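# The 600 and the Ukley loop

I have been riding the 600 since September, which makes me a newcomer by the standards of the people who wait for it. There is a man at the Dullside end who refers to the current timetable as "the new one." It has been in force longer than my car has been paid off.

For anyone who hasn't had the pleasure, the 600 runs from Dullside to Jultum by way of the county hospital, the feed store and a stretch of road with nothing on it but a stop sign and a bench. The bench is a good one. It has a back and armrests, and it faces a field. I have never seen a person board there, and the driver slows down for it every single time, the way you slow down past a house you used to live in.

At Jultum the bus does something strange. It pulls into the turnaround by the old depot, sits for five minutes with the engine off, and comes out with a different number on the front. It's now the 5. Same bus, same driver, same gum on the back of the same seat. If you're going on to Ukley you stay where you are, but your transfer has to be shown again, because as far as the farebox is concerned you have gotten off one bus and onto another without moving your feet.

I asked a driver about this once. He said the 5 used to belong to a different company and the paperwork never got married. I liked that so much I didn't ask anything else, and I've been repeating it at dinners ever since, to mixed results.
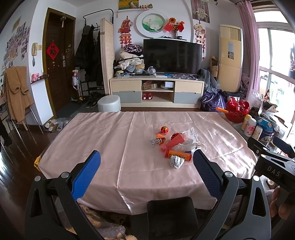
The 5 is where the trouble starts, because the 5 has the loop. Coming into Ukley the bus leaves the main road, goes up past the reservoir, turns around in the parking lot of a place called Chiang – a restaurant, closed until the evening – and comes back down to the exact intersection it left. You sit at the light and look at the gas station you were looking at before. The price of regular has occasionally changed.

The loop was put in for a housing development on the hill. I went looking for that development on foot one afternoon, mostly out of spite, and found a paved street with curbs, drains, a very nice streetlight and no houses. There's a hydrant. Somebody mows around it. So the street gets hourly bus service in both directions, and my dentist, who sees patients in an actual building on the actual main road, gets a stop on the far side of a drainage ditch.

Leandro Esteban, who was at school with me and now rides the 5 to work, is in favor of the loop. His position is that it's the only part of the trip with a view, and that anybody in enough of a hurry to mind should have driven. He also gets off before it. I pointed this out and he said it didn't affect the principle.

What finally got me writing was the notice taped up inside the Jultum shelter. It says the service is under review and invites riders to submit comments, citing proposal 2117. It doesn't say what proposal 2117 proposes. I called the number at the bottom and was told the document could be viewed in person at the transit office, during office hours. The transit office is in Dullside. To get there during office hours from Ukley by bus you take the 5, which becomes the 600 (it does work in reverse, with the same five minutes of sitting), and you arrive with just enough time to read the thing before you have to run for the last sensible bus home.

I did it anyway. The proposal is one page. It would number the whole route 100, from end to end, and drop the wait at the depot. That's it. The loop stays, and so does the bench. No word on whether the farebox has been consulted.

I wrote my comment at the counter with the pen on the chain. I said I was for the 100, that one number seemed like plenty for one bus, and that if they had any spare paint they might consider a crosswalk at the ditch. The woman behind the glass stamped it and told me I was the second. I asked who the first was, and she wouldn't say, but she did let me see that it was in favor of keeping the five minutes at Jultum, on the grounds that it was the only chance the rider got to finish a sandwich.

I thought about that on the way home. We pulled in at the depot, the driver cut the engine, and across the aisle a man unwrapped something in foil and got to work. He was still chewing when we left for Ukley.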